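Mandatley Walk-Through Screening Gate, Model 203

The Mandatley 203 is a walk-through metal detector for places that expect large crowds and have to check them quickly: churches, mosques, bus stations, markets, courthouses and polling sites. It is sold by Parkevico to security contractors, local governments and private venues.

The gate has 16 detection zones, so guards see which part of the body set off the alarm and can search there first. Lights on both side panels show the zone from either direction. Sensitivity is set from a locked control box at the top, with separate access codes for the operator and the supervisor.

Power comes from a standard wall outlet. A backup battery pack (Prirudar type, sold separately) runs the gate for 11 hours and is strongly recommended for sites where the supply is not reliable. Swapping the battery does not erase the settings.
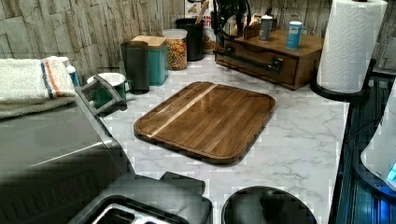
Bag tables are ordered separately from the gate. Two should be placed at every lane, one before the gate for bags and pocket items and one after it for pickup. The top needs to be flat, non-metal and easy to wipe down. Customers often ask if they can use their own furniture, and in most cases they can. A stone-look counter like the white one with gray veining is fine, and a wooden board with a groove near its rim, like the brown one lying on it, will do as a tray for keys and coins. Keep steel tables at least an arm's length from the side panels or the gate will give false alarms.

Setup takes 2 people and no special tools. The panels bolt to a crosspiece and the feet can be fixed to concrete or weighted with sandbags. For outdoor use, order the Prothero rain cover - the standard gate is not sealed against water and the warranty does not cover water damage.

The 203 finds metal only. It does not detect explosives, and it should be used together with bag searches and trained staff at an outer checkpoint. Female guards should be on hand to search women.

In the carton: two side panels, crosspiece with control box, power cord, bolts, test piece, printed manual. Battery, rain cover and tables not included.

Orders placed before September ship with the older manual. The text is the same except for the section on access codes.

Page updated March 25, 2023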